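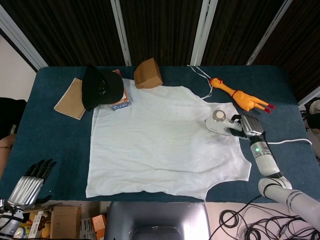 Visit notes: Kullimlow software group, Siltley
Thursday, March 14, 2019

Iestyn Rees met us at the door and went straight to the ironing cell. The group writes the planning and control stack for a two-armed machine with multi-fingered hands. Their test task is a white sleeveless top spread on a teal cloth, pressed with a handheld steamer iron in the right hand.

Perception comes first. A network labels garment, tool and everything else, and the planner works only inside the garment mask. Odds and ends lie along the far side of the table - a cap, a spiral notebook, a rubber chicken - and are treated as obstacles with a fixed margin. Tsz-kin Cheung said the thin white strings near the shoulder strap are the hard item. They fall below the depth resolution and have to be picked up from color alone. The iron's power cable is thin too, and it is attached to the tool. It has its own model, a chain of 28 links updated at 30 Hz.

Control is hybrid: position along the stroke, force normal to the table. The grip is held by a separate loop at the fingers. I asked what happens when the sole plate catches a crease. The answer was a drop in stroke speed, then a lift and a replan if lateral force stays high for 90 ms. The left hand has no part in the pressing stroke; a second planner for holding the hem is due in May.

The tooling took up most of our time. Troncoso, their log viewer, replays joint states, masks and planner decisions on one timeline. Constanza Sepúlveda opened a failed run and stepped back to the cycle where the mask had leaked onto the cloth. Useful, but the query syntax is awkward and a long log takes 13 seconds to load.

Questions we left with them:
Can the cable model run without the color camera?
Is the crease detector trained on dark fabric?
Does Troncoso export to plain CSV?

Rees will send the interface document. Octavio Tello has our copy of the slides.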